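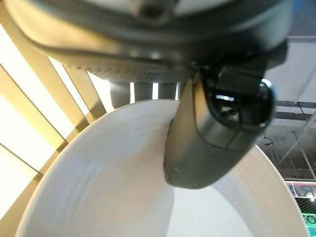

*Wrist camera view, finger at the rim of the white bowl.*

**Component:** grasp planner, rim grasp mode
**Site:** Drarkden
**Reported by:** Maksym Koval
**Status:** open, workaround in place

**Problem**
Planner rejects rim grasps on the bowl with `NO_VALID_CONTACT`. Mugs and trays are fine. Started after the April update of Grokus.

**Log**

09:40 Replayed the saved run. 43 rejections out of 384 planning calls, all on the bowl.

10:15 Checked hand-eye calibration against the board. Within limits, so left alone.

10:50 Looked at the segmentation mask. The finger is dark and the bowl is off-white, but the shadow under the finger gets labelled as finger. That cuts a piece out of the rim and the arc fit fails.

11:30 Fixed the exposure instead of leaving it on auto. Fewer rejections, still not zero. The bright slats on the left were pulling auto exposure down.

13:05 Swapped the learned self-mask for the one rendered from the joint angles. Replayed the same run: 2 rejections. Both come from frames with a late joint state message.

**Workaround**
Set `self_mask: rendered` and `exposure: fixed` in the Odwood profile, then restart the perception node. Restarting only the planner does not pick up the change.

**Still to do**
- Drop frames where the joint state is stale
- Lukoševičius to retrain the mask with shadowed bowls
- Rerun on the arm before closing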